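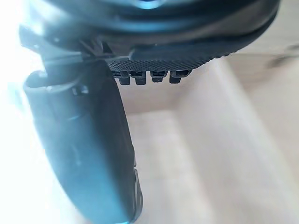

## 3. Setting up your Hoso planter for the first time

Okay, you've got everything out of the carton and you've thrown the packing paper at the cat. Now we get to the fun part! I've set up more of these self-watering planters than my windowsills can hold, so I'm going to tell you how I do it, including the bits I got wrong early on.

Have these things handy before you start:

- the outer pot, the inner basket and the two wicks
- the float stick (the thin one with the red tip)
- potting mix, the light kind - garden soil packs down and chokes the wicks
- a measuring jug that goes up to at least 700 ml
- your plant

### 3.1 Soak and thread the wicks

1. Drop both wicks into a bowl of lukewarm water and leave them there for 20 minutes. I skipped this once and my basil sulked for a week with a full tank right underneath it.
2. Squeeze them out gently. You want them damp all the way through.
3. Push one wick up through each slot in the bottom of the inner basket. Half should hang below, half should stick up inside.
4. Spread the top ends out toward the sides of the basket so they aren't both bunched in the middle.

**Note:** If the wick won't go through the slot, twist the end like you're threading a needle. Please don't widen the slot with a knife. The soil falls through after that, and you'll be rinsing mud out of the tank forever.

### 3.2 Fill the basket

1. Put a couple of handfuls of damp potting mix in the bottom and press it lightly around the wicks.
2. Set your plant in. The top of the root ball should end up a finger's width below the rim.
3. Fill in around the sides. Tap the basket on the table a few times to settle the mix, then top it up.
4. Water once from above, over the sink, until it drips from the bottom. You only do this the first time (and after repotting), and it gets the whole column of soil damp so the wicks have something to work with.

**Caution:** Let the basket drain completely before you move it over to the outer pot. A dripping basket across a wood floor is how I learned this one.

### 3.3 Fill the tank and fit the float

1. Stand the outer pot where it's going to live. It's much heavier once it's full.
2. Slide the float stick into its tube, red tip up. It should bob freely when you poke it.
3. Lower the basket in until you feel it sit on the ledge.
4. Pour 700 ml of water slowly into the filler spout. The red tip should rise as you go. Stop early if it reaches the top line.

If the tip doesn't budge, lift the stick out and check for a bit of soil in the tube. That's been the culprit every single time for me.
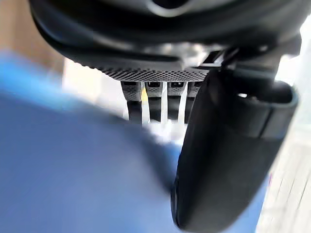 *Robot hand from below, with its perforated panel.*

### 3.4 The first few weeks

Leave the planter alone for a while. I know, it's hard! Roots need time to find the damp zone, and a thirsty-looking top layer of soil is completely normal. Stick a finger in as far as the second knuckle before you decide anything's wrong.

- **Red tip at the bottom line:** wait two days, then refill. That short dry spell lets some air get to the roots.
- **Soil soggy on top:** pull out one wick and see how it goes. Small plants often do better on a single wick, especially in February when there's not much light.
- **White crust on the rim:** hard water. Wipe it off with a little vinegar on a cloth and keep the vinegar out of the soil.
- **Green stuff in the tank:** tip it out, rinse, and move the pot out of direct sun if you can.

**Note on plant food:** I use Dukley liquid feed at half the strength on the bottle, mixed into the refill water. Jutano sticks work too, but push them into the soil and keep them away from the wicks.

If you bought the Sæther wall bracket as well, don't hang anything yet. Get the planter running on a flat surface first, then go on to section 4.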